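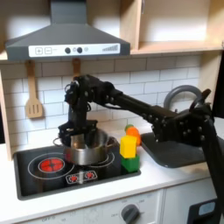

Our project was on shooting a bow downhill, or really down from a tree stand, and whether people who only practice on flat ground hit where they think they will. Most hunters in our county practice in the yard, then in October climb a ladder and shoot at a deer from up there. We wanted numbers on it. For recording hits we drew a grid on white butcher paper, long rectangles in rows with gray marker lines in between, each row shifted over from the one under it, same as the white tiles behind the stove in the picture. Every rectangle got a letter and a number. Fast to read from a few steps back and you don't mix up two neighbors in a column as easy as with plain squares.

Elevated vs. Ground Shooting With a Compound Bow
Final report, Outdoor Science elective
Advisor: Wiesława Duda

Question

Do arrows shot from a platform land higher than arrows shot from the ground at the same distance, with the same sight pin? And do the groups get wider?

Background

Gravity only pulls the arrow off line according to the level distance, not the slanted one. So from a stand, if you measure straight from your eye to the target and use that pin, you should hit a bit high. Everybody's uncle knows this. How much it matters from a normal height stand is another thing, the books we found mostly say not much. The other problem is form. You are supposed to draw level and then bend at the waist. People forget and just drop the bow arm, and that changes the draw length and the anchor point.

We guessed form would matter more than gravity. Wrote that down before we started, Ms. Duda made us.

Equipment

Bows – each shooter used their own, all compounds, checked at Flistusa before the first session. One had a loose rest. Fixed.
Arrows – Marchuk carbon, field points only, no broadheads.
Target – Skirby foam block with the grid paper pinned over the front. New sheet every round.
Platform – the practice stand at the Jararberg range, with rail and harness.
Clipboard, pencils, tape, binoculars.

Shooters

Five people. Two had hunted from a stand before, three had only shot targets. Everyone wore the harness on the platform, clipped in before the bow was handed up. No exeptions.

Method

Distance was 100 feet measured on the slant from the platform rail to the middle of the block. For the ground rounds we moved back until it was the same 100 feet, level. Same block, same pin. Ground rounds first in the morning, platform rounds after, and then we switched the order halfway through August so nobody could say it was just tired arms.

Each shooter called "good" or "bad" on the release before looking through the binoculars. Bad calls stayed in the log but not in the averages. We also left out any shot with wind over what the range flag allows.

After each round one person read off the rectangles and another wrote them down. Then read them back. This took longer than the shooting did.

Total arrows logged: 770. Left out of the averages: 148. Most of those were bad calls, the rest wind, plus one round where the sheet came loose on the left side and we couldn't trust it.
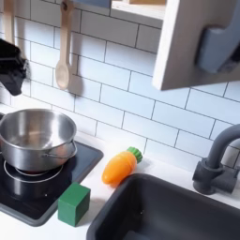
Results

Platform shots landed higher. All shooters, every session. The shift was small for the two with stand experience, less than one row on the grid most of the time. For the other three it was bigger and it wandered, one round high, next round high and left.

Width of the groups was the real surprise to us. On the ground the three newer shooters were nearly as tight as the other two. On the platform they came apart. Left and right spread grew more than up and down, and gravity can't do that. That has to be the shooter.

Halfway through we had everybody do one session with the waist bend drilled first – ten slow draws, no arrow release, partner watching the elbow. Groups pulled back in after that. Not all the way to the ground size. We only have the one session so we are not claiming a lot from it.

Shooting order made no difference we could find.

Scoring the vital zone

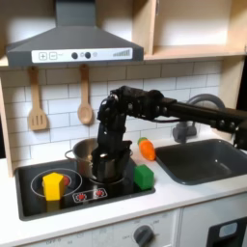
Hunters don't care about rectangles, they care if the arrow is in the vitals. So we went back through the sheets and laid a circle over each one, cut from clear plastic, centered on the aiming dot. Then we argued about line hits for most of a lunch. The rule we ended up with is easiest to explain with the burner on the cooktop in the photo: the yellow block is standing inside the ring, and that would be a hit. If an arrow hole was touching the line anywhere, it went down as a miss. Strict, but a wounded deer is worse than a missed one and we would rather count low.

By that rule the ground rounds were good for everybody. From the platform the experienced two stayed inside nearly always, and the newer three had enough misses that none of them felt ready for opening day. One of them said so in the log, in capital letters.

Problems

The stand is one height. We can't say anything about higher ones.
Five shooters is not many.
Calling your own shot is not very scientific. People get generous, or they get hard on themselfs when they're in a mood.
No leaves, no cold, no heavy coat, no deer. August is not November.
Paper tore near the dot by the end of a round and some holes overlapped. We wrote both arrows in the same rectangle when that happened.

What we would do next

Second height if the range lets us. Heavy jackets. Drill session for everybody at the start for half the group and never for the other half, so there is something to compare. Also a thicker paper.

Advice for new hunters, from our data

Practice from the height you hunt from. Bend at the waist. If you can't get on a platform, do the slow draws anyway, from a porch or a truck bed, bow pointed at a safe backstop and harness or rail where there is a drop.

Thanks to Flistusa for checking the bows and to the Jararberg range for the morning slots. Log sheets are in the blue binder in Ms. Duda's room, the torn ones are at the back.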